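Home | Our Work | Grants | News | Contact

Rulby Home Energy Advice: Progress Report to the Allmont Fund

Thu 21 August

Dear friends at Allmont,

It has been a full and happy summer, and I'm glad to finally sit down and tell you where your money has gone. When we last wrote, the Leckie office was still half boxes and borrowed chairs. The phone line is up now, the chairs are our own, and people have started finding their way to us by word of mouth — always the best sign, I think. 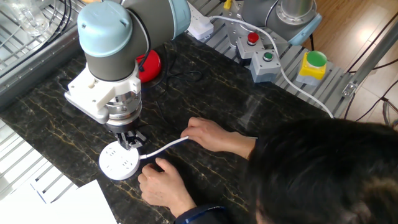

HOME VISITS

We promised you 1,000 visits by the end of July and finished with 1,019, and I can't tell you how proud the team is! Most visits are still about drafts, old boilers and bills that make no sense, though we spend plenty of time just drinking tea and listening. The evening slots in Leckie filled up first, so we have moved two advisers onto later hours through the fall.

Winter packs are the part that has gone slower than I'd like. Our supplier, Truvstead, changed its door seals in the spring and the new ones didn't suit the older houses, so we went back and forth for weeks. The right ones are on order. 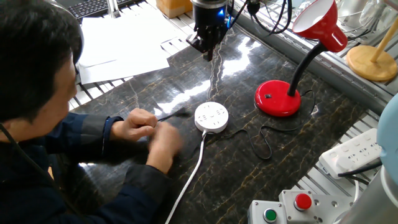 TRAINING AND STAFF

Both new advisers have passed their certificate and are visiting on their own. We also ran a refresher on reading smart meters, which went on an hour longer than planned with all the questions — a good hour, mind you. 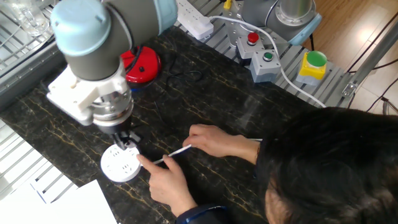
Will the project need more money before the winter?

We expect to stay within the current grant. The savings on office rent cover the extra evening hours, and the door seals cost the same as the old ones.

With warm thanks,
Helmi Partanen
Project Manager

Contact us | © Rulby Home Energy Advice | Back to top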